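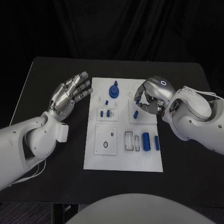
Monday, February 18, 2019

Budget is due and I have been told the lab may have one large thing or several small things. Writing down where we got to before somebody remembers it differently.

Hands first. Wellington wants a second pair as spares. Fair enough, fingers are the part that meets the world. Prarnevance quotes 18 weeks on a pair, so anything ordered after the summer is a Christmas present. Their quote also has a line called "handling" at $400. I asked if that was a joke about hands. They do not joke at Prarnevance.

Peg board. Ismael wants a proper machined set from Skurkdale to replace the blue and white one. $701, plus shipping. My view is that the blue parts are fine and the drawn outlines are cheaper than anything with a catalog number. Small pegs do get lost, so I'd pay to have more of those made and leave the gear and the big cylinders alone. Ismael says tolerances. He says it a lot.

Cables. White ones looping under the left arm, more along the top of the right. Want sleeves for both sides. Cheap, so naturally this needs 2 signatures.

Curtain: keep. Black table: keep. Carpet: not ours, not our budget, not our taste.

Collado service contract runs out in November. Renew or gamble? Wellington says gamble, but he was on vacation the last time a wrist joint went.

To do: get a Jalstead price on the hands, ask Ismael for actual numbers on the pegs, find the purchasing form that isn't the old purchasing form.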